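Remote-control demonstrations at Clirix: an interview with the Stisley project lead

11 June 2023

The Stisley project at Clirix collects demonstrations of kitchen tasks by having a person steer an arm in simulation. The lead of the project's demonstration group spoke with us from the company's office in Brirkholm about controllers, operator training and what gets thrown away.

The group has 3,000 accepted demonstrations so far. Each was driven by a human operator using a handheld controller that maps hand motion to gripper motion. Software called Yeoman records joint positions, gripper commands and the camera views at every step.

"We started with keyboard control and gave it up early," the lead said. "You get staircase motion. The operator moves in one axis, stops, moves in the next. A policy trained on that will copy the stops."

Refrigerator tasks make up a large share of the current set. They were chosen for their geometry: shelves limit the approach from above and below, and open doors limit it from the sides.
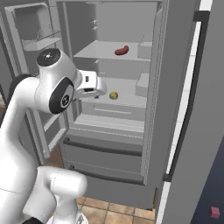
The simulated arm at the open refrigerator, gripper toward the middle shelf.

An operator in this setup has to plan the elbow as well as the hand. The controller commands only the pose of the gripper, and a solver works out the joints. On a table the solver's choice rarely matters. Near a door it matters a great deal.

"New operators watch the fingertips and hit the door with the elbow," the lead said. "We count contact with the door as a failed demonstration, even if the food ends up where it should. I don't want the model learning that the door is something to lean on."

Operators see a main view of the kitchen and a second view that moves with the gripper. The second one takes some getting used to. It shows the fingers well and very little else, and up close a plain surface gives few depth cues. 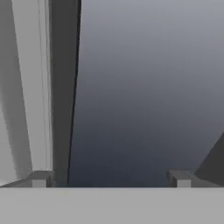 "So we teach people to line up the approach in the main view first and switch their attention late," the lead continued. "If they go to the hand view too early, they start hunting - small corrections left and right, no progress. You can see it in the logs as a flat line with noise on it."

Training for a new operator takes 2 days. The first is spent on free motion with no objects scored. On the second, the operator repeats one pick until the path is smooth and the pauses are short. Anyone who still pauses before every grasp is given more time on the same pick. Speed is not scored at any point.

Yeoman rejects some recordings automatically. Any run longer than 60 seconds is dropped, as is any run in which a joint reaches its limit. The rest go to a reviewer, who plays them back at double speed and marks the point where the gripper closes. In the last round, 760 recordings were rejected, most of them for hesitation near the shelf edge.

The lead is cautious about correcting recordings afterward. Smoothing a path is easy, but the smoothed path may pass through a shelf that the original cleared. The group tried it for a week in June and went back to recording again from scratch.

Asked about guiding a physical arm by hand instead, the lead described it as quicker for short motions and poor for this kind of work. "Your own arm has to be in there with the robot's arm. Reaching into a compartment, there isn't room for both. And your hand shows up in the camera data."
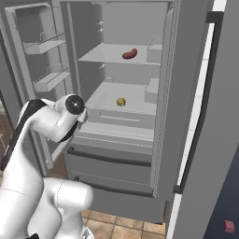
Yeoman's maintainer, who joined for the last part of the call, disagreed in part, saying that hand guiding gives better force data than any controller the group has tried, and that a small set of guided runs would be worth having for drawer handles. The lead did not object to drawers. Shelves would stay with remote control for now.

The next round will keep the same controller and change the start pose of the arm between runs. Operators have been starting from one fixed pose, and the first part of every path looks nearly identical as a result.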